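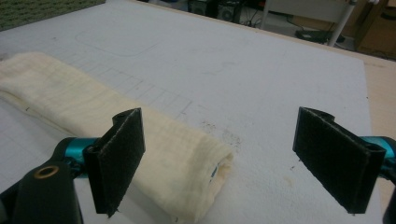 Cloth is where I want to start this week's notes, before we get to the welding cell or the big palletiser everybody crowded round, because the soft stuff table at the Edham open day is the bit that ties in best with what we've been doing on grasping. I know it looked like the least exciting stand in the building! A white foam board on a table and somebody opening and closing a gripper by hand. But think back to the lecture on contact, where I kept drawing rectangles being squeezed by other rectangles, and then think about a rolled-up cream cloth lying diagonally between two fuzzy black pads, wrinkled all along its length. Where is the edge of that? How wide is it? It's got a width until you touch it and then it's got a different one.

So these notes cover the visit, plus the things I promised to write down when people asked me on the coach and I couldn't hear myself think. If you missed the trip, read them alongside the week 9 slides and have a chat with someone who went.

## Who we met

Ye-ji Geum ran the soft stuff table and did most of the talking there. Gerardo Bautista took us through the palletiser, and Nazareno Palumbo was on the welding cell (he was the one with the very good answer about fumes). Houshang Sadeghi gave the short talk at the end in the canteen. I've sent thanks to all of them from the group, but if you spoke to one of them at length and they gave you a card, do write to them yourself. They'd like that, and one or two of you are looking for placements.

## The soft stuff table

### Why a hand-held gripper

Several of you were puzzled that there was no arm. The gripper is held in a person's hand, with a camera on it, and the person does the task while the camera records what the fingers are up to. You then have a set of recordings of a human doing the job *through the same sort of fingers a robot would use*. Compare that with filming someone's bare hands, where you have five fingers and a thumb's worth of cleverness that the robot will never have.

Ye-ji let four of us have a go, and I was dreadful. I've folded tea towels all my life and I couldn't turn one over. You lose so much: you can't feel the weave, you can't slide a fingertip under a layer, you can't pinch and roll at the same time. What you've got is open, close, and wherever you can get your wrist to. I came away with far more respect for the people who do it all day.

**Write this down:** a demonstration collected with the robot's own kind of gripper includes the robot's limits. A demonstration collected with bare hands doesn't, and somebody has to deal with the difference later on.

### The pads

Have another look at the two fingers. They face each other with a wide gap, each one a flat pad with a dark, textured surface, and the top edge of each pad curls over like a little hook. I spent longer on those than on anything else there.

We said in class that for a simple two-finger grasp, what matters is the friction between pad and object and how hard you squeeze. With a wooden block you can mostly squeeze harder and get away with it. Cloth isn't so forgiving, and there are a few separate things going on:

- Squeezing a roll flattens it. Some of the finger travel goes into squashing before you have much of a grip at all.
- The outer layer can be held firmly while the inner layers slide out. It's a nasty way to fail, as the gripper feels loaded right up until it isn't.
- A flat, fairly broad pad spreads the force, so the cloth is less likely to be pinched into a peak and creep away.
- Texture on the pad helps at low force. It also picks up fluff, and a fluffy pad doesn't grip the same way in the afternoon as it did first thing.

That last point came from Ye-ji, and I'd never have thought to put it in a lecture. Pads wear, too. The thin sides of the ones we saw show grey along the edges, and it's worth asking of any gripper dataset whether the pads were the same all the way through. I'll come back to this when we do calibration.

### The board

Two people asked me about the pencil on the white board. You'll remember there's a large rounded rectangle in one part of it and a grid of faint squares running diagonally across another. I didn't get the chance to ask what they were for on the day, so please don't quote me. What I *can* say is that drawn marks of that kind are a cheap and very common way of keeping track of where you put things, and that your own rig next month should have something like it. If you always lay the cloth down in the same spot at the same angle, your model learns the spot. Move it about! Turn it! A grid makes it easy to note where you've been and which corners you've neglected.

The other thing about the board is how ordinary it is. There are small dark specks scattered on it by the end of the roll, and a yellowish stain. When we do vision in the second half of term, somebody will hand me a script that finds objects by looking for anything that isn't white, and I shall say "what about the crumbs?" and you'll all groan. A real tabletop has specks on it. So does every tabletop in our lab.

The cloth itself is a pale cream on white, too, so the contrast is poor to begin with. Before you read on, have a think about which cues you'd trust for finding the roll. My own list would start with the creases and the shadows in the folds. There's also a small bit of blue peeking out from inside the rounded end, and that's terribly tempting, being the one strong colour on the cloth. Would you build on it? I wouldn't. Roll the cloth the other way and it might be gone.

## The palletiser

I'll be quicker with this. Gerardo's cell stacks boxed flat-pack parts for Furnix, and the number that made everyone go "ooh" was 830 boxes in a shift. Fair enough, it's a lot of boxes. But notice how much of the difficulty has been taken out before the robot ever sees one. Every box is rigid, arrives square against a stop, and comes in one of 14 sizes that the system knows in advance. The gripper is a plate of suction cups and it doesn't need to be clever.

Cherry Mae Calimlim asked (good question, Cherry Mae) what happens when a box turns up with a crushed corner. Gerardo's answer was that the vacuum reading drops, the arm stops, and a person walks over. No attempt to recover. I'd like you to keep that in mind when you're designing your own error handling, as I've seen student projects spend weeks on recovery moves that a light and a buzzer would have covered.

## The welding cell

Nazareno kept us behind the screen, quite rightly, so most of what we saw was the teaching stage: he moved the arm by hand from point to point along the seam and saved each one. You can see the family likeness with the soft stuff table, I hope. In both, a person shows the motion. The difference is in what happens afterwards. The welder plays back those points, and the part had better be where it was. The cloth people want something that copes when the cloth is lying differently, and for that they need lots of showings. Ye-ji said she starts with 100 for a new task and then looks at where it goes wrong.

## Houshang's talk

Mostly about where the company came from (it was Villanueva before the merger) and the trial they've got coming up with Clinix, folding and sorting linen. He was frank that towels are going well and fitted sheets aren't. I laughed out loud at that, as fitted sheets defeat me as well.

## For the seminar

Bring half a page on each of these. Rough is fine, and drawings are very welcome – I'd sooner have a scruffy sketch than a neat paragraph.

1. Pick up a rolled towel at home using only two rulers, or two wooden spoons. Try it near the end of the roll and then in the middle. Note what slips and when.
2. Sketch a pad you'd like to try for thin cloth. Say what you'd cover it with, and what you'd expect to go wrong by the end of a long day.
3. Choose one job from the visit and list everything that was fixed in place before the robot started. Then cross one item off and say what you'd now have to sense.

Reading is chapter 9 again, the second half this time. Spoons are in the lab kitchen if you haven't any, and please put them back.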